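2020년 7월 6일
수신: 버크우드(Berkwood) 재단 연구지원실, Gerd Kuhlmann 담당관
제목: 쿠디아(Kudia) 양손 조작 과제 중간 진행 보고 — 오른손 파지력 이상 건

지난 보고에서 식품류 집기·놓기 작업을 이번 기간 안에 마치겠다고 말씀드렸습니다. 결과부터 적으면 마치지 못했습니다. 작업 도중 오른손에서 파지력이 명령값을 넘어 유지되는 결함이 발견되어 반복 시험을 중단했고, 원인 조사와 수정에 11일을 썼습니다. 다친 사람은 없습니다. 장비 손상은 손가락 힘줄 한 가닥 교체로 끝났습니다.

## 1. 계획 대비 진행 현황

| 항목 | 계획 | 현재 |
|---|---|---|
| 접시 위 물체 집기·놓기 시연 수집 | 완료 | 3,487회 수집, 일부 재검토 중 |
| 자율 실행 시험 | 1,000회 | 171회에서 중단 |
| 양손 간 간섭 회피 | 초안 | 초안 완료, 미검증 |
| 안전 절차 개정 | 해당 없음 | 개정안 제출(4절) |

작업 내용은 계획서와 같습니다. 탁자 위 접시에 놓인 둥근 찐빵 모양 물체를 오른손으로 집어 접시 밖에 내려놓거나, 반대로 탁자에서 집어 접시로 옮깁니다. 왼손은 접시 곁에서 대기하며, 접시가 밀릴 때만 개입하도록 되어 있습니다. 단단한 블록으로 하는 예비 작업은 지난 기간에 끝났고, 이번 기간은 눌리면 모양이 변하는 물체로 넘어가는 단계였습니다. 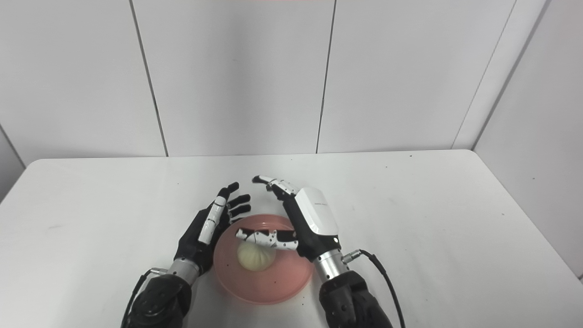 무른 물체를 택한 이유는 계획서 심사 때 지적받은 사항과 관련이 있습니다. 당시 심사 의견은 블록만으로는 힘 제어의 성능을 알 수 없다는 것이었고, 저희도 동의했습니다. 이번 결함이 블록 작업에서는 전혀 드러나지 않았다는 점을 보면 그 지적이 맞았습니다. 블록은 과하게 쥐어도 결과가 똑같이 성공으로 기록됩니다.

## 2. 발생한 문제

자율 실행 171회째에 오른손이 물체를 쥔 채 열림 명령에 반응하지 않았습니다. 운전자가 화면에서 정지를 눌렀으나 손가락은 쥔 상태를 유지했고, 비상정지 버튼으로 구동 전원을 끊은 뒤에야 풀렸습니다. 물체는 엄지가 닿은 쪽이 눌려 회복되지 않아 폐기했습니다. 기록을 보면 엄지 구동부의 전류가 설정 상한을 넘은 채 유지되고 있었습니다.

당시 운전자 두 명은 탁자에서 떨어진 조작석에 있었습니다. 다만 그 전날까지는 물체를 사람이 손으로 제자리에 돌려놓는 일이 잦았고, 그때마다 구동 전원을 끊지는 않았습니다. 같은 고장이 그 순간에 났다면 손가락이 끼일 수 있었습니다. 저희가 이 건을 단순 고장이 아닌 안전 사안으로 분류해 보고드리는 까닭입니다.

이후 이전 실행 기록을 거꾸로 훑어보니 같은 증상이 약하게 나타난 경우가 더 있었습니다. 열림 명령과 실제 열림 사이가 눈에 띄게 벌어졌지만 결국 물체가 놓였기 때문에 성공으로 처리된 실행들입니다. 성공 여부만 남기고 지연을 따로 표시하지 않은 것은 저희의 기록 방식 문제입니다.

## 3. 원인

원인은 두 가지가 겹친 것으로 판단합니다.

첫째, 엄지 힘줄의 마모입니다. 손을 분해해 보니 도르래를 지나는 부분의 피복이 일어나 있었고, 특정 각도에서 걸렸습니다. 걸린 상태에서는 손끝이 움직이지 않아도 구동부가 계속 당기게 됩니다. 손 공급사인 트러턴(Trutton)에 부품을 보냈으며 회신을 기다리고 있습니다.

둘째, 제어 프로그램의 전류 제한입니다. 제한값은 들어 있었지만 위치 명령이 갱신될 때마다 초과 시간 계수가 초기화되었습니다. 자율 실행에서는 위치 명령이 끊임없이 갱신되므로 제한이 사실상 걸리지 않았습니다. 이 부분은 저희가 작성한 코드이고, 트러턴의 책임이 아닙니다.

화면 정지가 듣지 않은 것도 같은 코드에서 비롯되었습니다. 화면 정지는 팔의 움직임만 멈추고 손에는 현재 위치 유지를 명령합니다. 쥔 물체를 떨어뜨리지 않으려고 그렇게 만들었는데, 손이 걸린 경우를 고려하지 않았습니다. 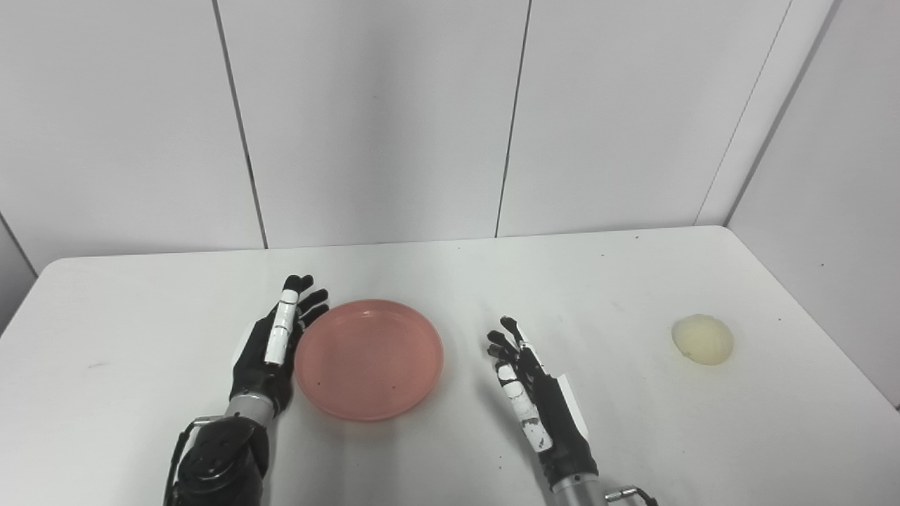

조사하는 동안에는 자율 실행을 하지 않고 원격 조종으로만 손을 움직였습니다. 속도는 평소의 절반으로 낮추고, 집기 동작을 접근, 닫기, 들기, 열기로 나누어 단계마다 전류를 읽었습니다. 접근과 들기 구간에서는 교체 전후의 차이가 없었습니다. 차이는 열기가 시작되는 구간에 몰려 있었고, 교체 후에는 사라졌습니다. 왼손도 같은 방법으로 점검했으나 이상은 없었습니다. 왼손은 대기 시간이 길어 마모가 덜한 것으로 보이지만, 분해 점검은 아직 하지 않았습니다.

카메라 쪽 원인도 검토했습니다. 물체 위치를 잘못 읽어 지나치게 깊이 쥐었을 가능성 때문입니다. 해당 실행의 위치 추정값은 정상 범위였고, 이 가능성은 제외했습니다.

## 4. 조치 사항

이미 시행한 것은 다음과 같습니다.

- 오른손 엄지 힘줄 교체, 나머지 손가락 힘줄 육안 점검
- 전류 초과 시간 계수가 위치 명령과 무관하게 누적되도록 코드 수정
- 화면 정지 시 손의 전류가 상한에 가까우면 손 구동을 차단하도록 변경
- 탁자 안으로 손을 넣기 전 구동 전원 차단을 의무화하고 점검표에 서명란 추가
- 실행 기록에 열림 지연 항목 추가

아직 남은 것은 다음과 같습니다.

- 양손 힘줄의 교체 주기 설정(트러턴 회신 후)
- 왼손 분해 점검
- 외부 검토자 부카리(Bukhari) 안전기술의 비상정지 회로 확인

화면 정지의 변경에는 부작용이 있습니다. 손 구동이 차단되면 쥔 물체가 떨어집니다. 지금 쓰는 물체는 떨어져도 위험하지 않지만, 다음 단계에서 그릇이나 컵을 다룰 때는 다시 검토해야 합니다.

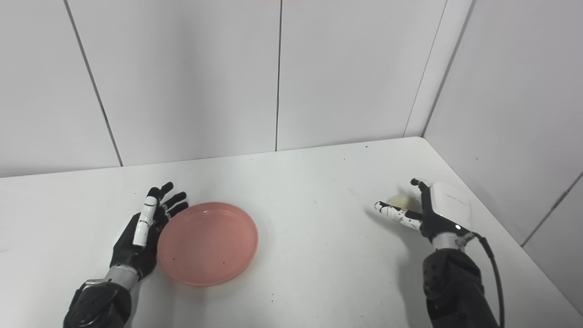 수정 후 시험은 집은 상태를 오래 유지하는 조건을 중심으로 짰습니다. 물체를 탁자 위로 든 채 멈추고, 작은 위치 명령을 계속 보내면서 제한이 작동하는지 보는 방식입니다. 엄지를 일부러 고정해 걸림을 흉내 낸 시험에서도 손 구동이 설정 시간 안에 차단되었습니다. 수정 전 코드로 같은 시험을 돌렸을 때는 차단되지 않았으므로 원인 판단도 이것으로 뒷받침된다고 봅니다.

다만 이 시험은 모두 새 힘줄로 했습니다. 마모된 힘줄에서 걸림이 어느 정도로 생기는지는 아직 알지 못합니다. 트러턴에 보낸 부품이 돌아오면 시험대에 걸어 확인할 예정입니다.

## 5. 자료의 영향

수집한 시연 자료에도 늦게 열린 동작이 섞여 있을 수 있습니다. 원격 조종 중에는 조종자가 손이 열릴 때까지 기다리게 되므로, 그 기다림이 학습 자료에 그대로 들어갑니다. 전류 기록이 남은 시연부터 열림 지연을 다시 계산하고 있으며, 기준을 벗어난 시연은 삭제하지 않고 별도 표시만 하겠습니다. 검토가 끝나기 전까지는 이 자료로 새로 학습한 모델의 성적을 보고하지 않겠습니다.

중단 전 자율 실행의 성공률도 이번 보고에서는 뺐습니다. 앞서 적은 대로 성공 판정에 문제가 있었고, 지금 수치를 드리면 나중에 고쳐야 할 가능성이 큽니다.

## 6. 일정과 예산

자율 실행 시험은 부카리의 확인서를 받은 뒤 처음부터 다시 시작합니다. 중단 전 실행분은 계획 횟수에 포함하지 않습니다. 확인서가 예정대로 나오면 시험은 8월 안에 끝나지만, 늦어지면 그만큼 밀립니다. 양손 간섭 회피의 검증은 같은 장비를 써야 하므로 그 뒤로 미루었습니다.

예산은 항목 간 조정으로 처리할 수 있습니다. 힘줄과 예비 부품은 소모품비에서, 외부 검토비는 쓰지 않은 출장비에서 충당하고자 합니다. 총액 증액은 요청드리지 않습니다.

담당관님께 두 가지를 요청드립니다. 출장비를 외부 검토비로 돌리는 건의 승인과, 자율 실행 시험 완료 시점을 8월 말로 옮기는 일정 변경의 승인입니다. 수정 전후 전류 기록과 개정된 점검표는 별첨으로 보내드립니다.

쿠디아 과제 수행팀 드림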